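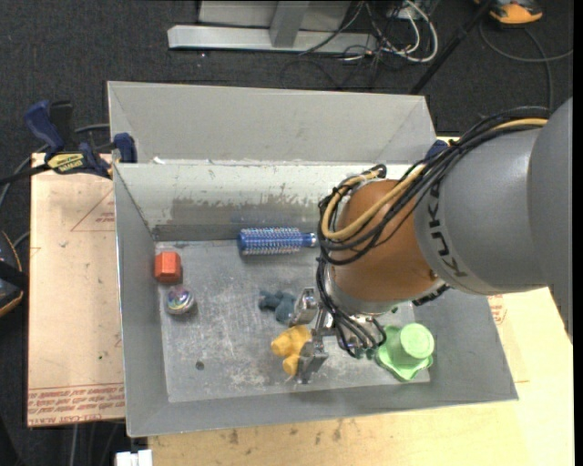 Bin two, morning run. The yellow one is up next.

The rule sheet at Etgate is one page long, and I wrote most of it, so I should be the last person to break rule four. I broke it in June, a little after seven in the morning, with a granola bar in my mouth.

Rule four says that if you touch the bin, you start the run over. All of it. You can be on pick 199 of 200 and it doesn't matter. Rule one is hands out while the arm has power, and rule two is the clamps, and rule three is that you write down what happened before you talk about it. I'm proud of rule three. Before rule three we'd all stand there going "well, it nearly had it" and by the time somebody picked up a pen it had had it.

So I was on pick 68. Hairbrush, green hat, the block, that shiny little ball everybody hates (me most of all, it rolls if you look at it), the teal thing, the yellow thing. The teal thing has never had a proper name. On the sheet it's "soft, teal," and one of the night people calls it the potato.

The fingers came down for the ball and the ball went off into the corner, right where the wall slopes, and sat there. Fine. That's a miss, you write M, you go on. But the next try was a miss too, and the next, and I had eleven Ms in a row and a van coming from Altier at noon to collect our numbers. Altier wanted 500 clean picks with the new finger pads. I had 432 in the book from the days before and I could do subtraction.

I hit the stop. I waited for the light. I locked the power off and hung my tag on it, because I'm not a complete animal and rule one is rule one. Then I leaned over and moved the ball four inches to the left.

And I didn't start over.

I want to say I agonized. I finished my granola bar. Pick 68 went through like a dream, the ball came up, and I wrote a nice round G for good next to it, and I got all the way to the end of the column before ten. Five hundred! I made coffee. I looked at the book. I went and wiped down the bench at the Virág cell, which wasn't mine and wasn't dirty.

The thing is, I know where rule four comes from. Before Etgate I worked at Fendwood, and we had a sorter there that tested beautifully for a whole winter. Everybody on that floor gave it a little nudge now and then – a box turned square, a bag smoothed out – and each of us figured we were the only one. Then it went to a customer who didn't nudge. I was on the crew that drove out to bring it home, and it rode behind my seat for 551 miles with one strap buzzing the whole way.

At a quarter to eleven I called Altier and told them they'd be getting 432 today, plus one page with a line through it. There was a long quiet on the other end. Then the woman asked me what had happened, and I said hold on, and I put the phone down on the bench and wrote it in the book first.

"Okay," I said when I picked up again. "So there's this ball."

She wanted to know if the van should still come. I said sure, send it, and I put the ball back in the bin and unhooked my tag and turned to a new page.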